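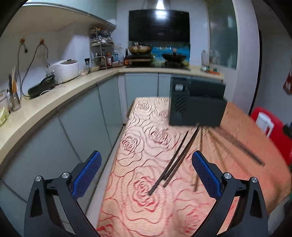 ## Revisión sala de archivo y destrucción – Clovetti, planta baja

27 de enero de 2025. Ronda rápida, falta el anexo.

- [x] Contenedores de papel cerrados con llave. El 154 cierra mal, hay que forzarlo
- [x] Precintos Vodden puestos. Registro al dia
- [ ] Destructora Cele: parada de emergencia. Responde, pero la tapa baila. **Pedir repuesto**
- [x] Extintor accesible, revisión vigente hasta mayo
- [ ] Pasillo libre. No: 2 palés de cajas delante de la salida. Retirar hoy
- [x] Certificado de destrucción 2062 firmado y archivado
- [ ] Discos duros en armario aparte. Siguen mezclados con el papel, otra vez
- [ ] Bolsas de Kurkimberg sin etiqueta, unas 60. No se destruye nada hasta que confimen

Pendiente: copia de llaves, luz del fondo. Vuelvo a pasar cuando esté despejada la salida.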